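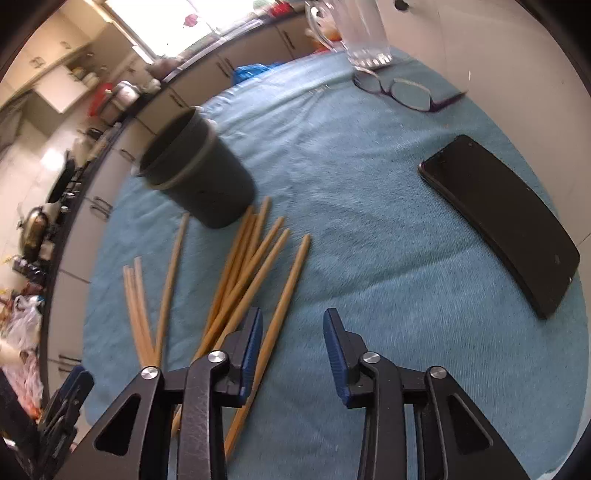 Second Afternoon

She wrote 33 at the top of the page and laid the gripper open over the blue cloth. The chopsticks had to go into the grey holder. Gebreyes paid by the finished set, and the method was theirs: spill, gather, spill again, never the same heap twice.

"Slower," said her brother. "It learns your hurry."

He had read the Goravberg paper on the bus. Hurried hands had spoiled 914 of their runs, it said, and the arm trained on them snatched at everything. Slow hands gave an arm that waited.

She moved her glasses away from the heap and tried to think like something that waited.
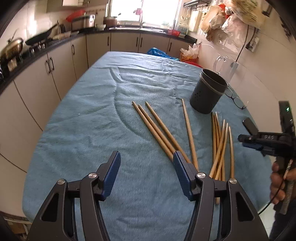
What the Arm Did

The result came in June, on one sheet. Some 5 tries in every hundred still failed. At the bottom a line said the arm paused before each pick, cause unknown.

She knew the pause. It was where she used to look for her glasses.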